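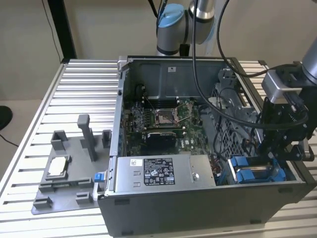
Teleoperation Working Group
Minutes of the regular meeting, February 2019
5 minute read

Present: representatives of the Sarkitz laboratory (chair), Dornell Integration, and the Abdella training center. Bodent sent written comments and did not attend.

1. Minutes of the previous meeting

The minutes were approved with one correction. Under item 4, "operator station" should read "operator stations." The chair noted that the action on spare gripper fingers remained open and would be taken under item 5.

2. Status of the processor installation task

Sarkitz reported on the demonstration work for the desktop computer task. The operator guides the arm by remote control to pick up the processor from the printed tray, carry it to the open socket, and set it down in the correct orientation. The computer is laid on its side with the side panel off, and the tray stands to its left on the slatted table. The socket bracket is opened by a technician before each demonstration and is not part of the task at this stage.

The group was reminded that the target for this phase is 1000 accepted demonstrations. Sarkitz stated that collection was behind the schedule agreed in the fall, chiefly on account of time lost to recalibration after the table was moved. Dornell asked whether the old recordings from before the move could be kept. It was agreed that they should be stored separately and left out of the first training run.

3. Remote control compared with hand guiding

Dornell presented its comparison of the two methods. Under hand guiding, the operator holds the arm and moves it directly through the task. Dornell found this quicker to learn and preferred by new operators for the long approach movement. For the last part of the placement, operators tended to push harder than they intended, and their hands often blocked the view of the socket from the fixed camera.

Abdella questioned whether the comparison was fair, as the operators had received more practice on the remote station. Dornell accepted the point and will repeat the test with equal practice time. Until then, remote control remains the standard method for placement. Hand guiding may be used to record approach paths, provided the recordings are labeled as such.

4. Rules for accepting a demonstration

There was a lengthy discussion of pauses. The present rule rejects any recording in which the arm stands still for more than five seconds. Abdella considered the rule too strict for trainees, who often stop to check the alignment of the processor with the socket. Sarkitz was concerned that long pauses teach the robot to hesitate. The rule was kept for trained operators. Trainee recordings with longer pauses will be set aside for review.

It was further agreed that:

- a demonstration in which the processor is dropped and picked up again is to be labeled as a recovery and kept;
- any contact between the gripper and the socket pins ends the demonstration, and the board is to be inspected before work continues;
- the processor is to be returned to the same pocket of the tray at the start of each demonstration, until a decision is made on varying the start position.

Bodent's written comments asked that the start position be varied at once. The group took note of the request and deferred it to the next meeting.

5. Equipment

Sarkitz raised the routing of the arm's cables, which can hang over the work area and hide the board from view during placement. Dornell offered to supply clips and a revised routing plan. The purchase of spare gripper fingers was approved. Abdella requested a second printed tray for use in training, and Sarkitz will provide the print files.

6. Operator training

Abdella reported that 12 operators had completed the introductory course. The group agreed that no operator should record for longer than one hour without a break.

7. Actions

Dornell: repeat the method comparison; supply cable clips and routing plan.
Sarkitz: separate the earlier recordings; order gripper fingers; send tray files to Abdella.
Abdella: draft review procedure for trainee recordings.
Bodent: submit a proposal on varied start positions.

8. Next meeting

To be held in March at Dornell. The agenda will be circulated in advance.

Last updated: after approval by the chair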